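Evaluating the Godari two-arm simulation kit for handover tasks

Student project report
Hsiu-ying Wei
Supervisor: Beverley Bickerstaff
August 17, 2026

Background

Godari is a software kit sold by Solberg to colleges that want to teach robot handling without buying arms for every bench. Our department had a trial licence from May and wanted to know if it was worth paying for. My project was to set up one task in the kit, run it enough times to get a fair result, and report on how the kit behaved and how hard it was to learn.

The task I chose was a handover. One arm picks a cylinder up off the table and passes it to the other arm, which puts it down on its own side. I picked this over plain stacking as both arms have to be in the right place at the same time, and timing was the part of the kit the department had the most questions about.

Setting up

The kit installs from a single download and ran on the lab computers without changes. The licence server was slower to sort out. It needed a port opened, and IT took most of a week to do it.

Scenes are built from a library of rooms, tables and loose objects. I used the playroom scene and left the wall panels, shelving and floor mats at their defaults. Object colours and start positions can be shuffled before each run by a setting in the scene file. The manual puts this setting under "Lighting", so I lost an afternoon looking for it.

Each arm has its own script. The scripts can wait on each other through named signals, and I used two: one for "cylinder is in place" and one for "second gripper is closed". The first arm is not meant to let go until it gets the second signal.

The runs

I ran the handover 200 times with the loose objects shuffled each time. A run passed if the cylinder ended up standing on the second arm's side and neither arm had touched the table edge.

In the first version of my scripts the cylinder was held by the middle, which left the second gripper very little to close on. I changed the grasp to the upper end so the lower part was free, and used that version for all the runs counted in this report.

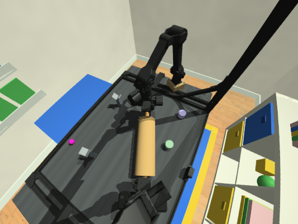 Results

The pass rate was 92 per cent. Most of the failed runs were drops, where the second gripper closed a little off centre and the cylinder slid out once the first arm let go. In 5 runs the second arm stopped partway with a joint limit error. Restarting the run with the same start positions gave the same error each time, so the fault can at least be repeated and looked into.

Loose balls were more trouble than cubes. If an arm brushed one it rolled, and the kit's collision log recorded every contact afterwards as a separate event. I had to filter these out by hand before the log was any use.

Comments on the kit

The signal system is good and I would use it again. Replay is also good, and you can move the camera while a run plays back. The manual is the weak part. Several pages describe menus from an older release, and the chapter on grippers has no worked task in it.

I did not test the results on real arms, so I can't say how well the scripts would carry over.

Recommendation

I recommend that the department buy the licence for second-year labs, with a short set of our own notes to go with the manual. My scripts and scene file are in the project folder under "handover_final".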